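Teaching by Hand, One Bed at a Time

11/10/19

The office Nultero rents in Stokach has no robot in it. There are two desks, a shelf of chargers, and a long rack of hand-held grippers hung up by their handles. The woman who runs data collection for the company says visitors often ask where the robots are. They are in another building, and most of her staff have never seen them move.

Her job is to supply them with things to copy. A collector takes a gripper in each hand, goes into a real home, and does an ordinary chore with them. The camera on each gripper records what the fingers do. Later, the recordings are used to train a pair of arms with the same fingers on the end.

"We used to do it all by remote control," she said. "You sat at a station with a leader arm, and the robot arm across the room followed you. It works. But you need the robot there, and you need the table, and the table is always the same table."

The remote station, called Hunden inside the company, is still in use. She thinks it is better for jobs where force matters, such as pushing a plug into a socket, because the operator is working through the real motors and the recording includes their limits. For cloth, she prefers the hand-held tools. On Hunden, a good operator needed 45 minutes of warm-up before the folds were worth keeping. With the grippers in hand, new people are usable by the end of their first morning.

I asked what the first morning looks like.

"Dropping things, mostly. People close the jaws too early. They have had fingers all their lives and now they have two flat ones on each hand, and they can't feel the cloth. They have to look at it. That's what we want, in the end. The robot has to look at it too."

She teaches collectors to slow down at three points: before the grip, just after the grip, and before letting go. Between those points they can move at whatever speed is comfortable. Early on she asked for slow movement all the way through, and the trained arms came out so cautious that one shirt took several minutes.

Bedrooms were the hardest rooms to add to the program, which is named Soomro. Kitchens and desks are full of objects that keep their shape. A bed is soft, and most of what lies on it is soft as well. When a collector pulls at a garment, the blanket underneath can come along with it.

"On a table you can scrape a finger under the edge of a towel," she said. "On a plush blanket you can't. The finger sinks in. So you have to pinch from above, and then you may get the blanket too. We have a lot of recordings where the person gets the blanket, lets go, and tries again. I keep those. I didn't at first."

Why keep them?

"If it only ever sees clean grips, it has no idea what to do after a bad one. It just carries on with the blanket in its hand."

The Soomro set now holds 2,300 recordings from 52 homes. Each is checked by a person before it goes in. The checkers throw out anything where a tool lost track of its own position, and anything where a collector put a gripper down and used bare fingers. The second is more common than she expected. A collector gets annoyed with a sleeve and simply fixes it.

Patterned bedding gave trouble as well. An early version of the trained arms tried to pick up flowers printed on a sheet. She asked collectors to stop tidying patterned blankets out of the way before they started, and to work on whatever was on the bed.
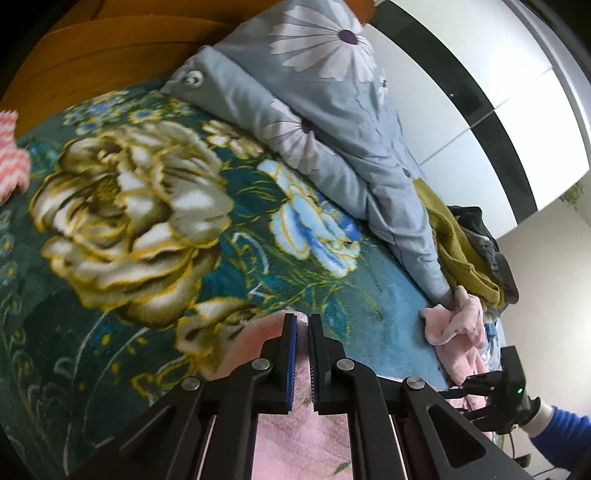
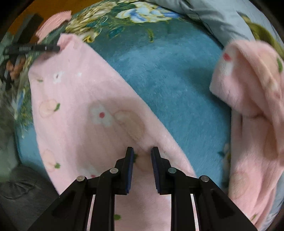

Hand-held grippers over a bed with a floral blanket and pink fabric.

Seven of her collectors now do bedrooms full time. She would like more, though she said the work doesn't suit everyone. The tools get heavy after an hour, and the same garment may have to be folded again and again in one visit, starting from a different heap each time.

The next set of homes is planned for May. She wants fitted sheets in it. So far the arms can manage a towel and most shirts, and they do poorly with anything that has elastic.

"I can't fold a fitted sheet very well either," she said. "We'll need to find collectors who can."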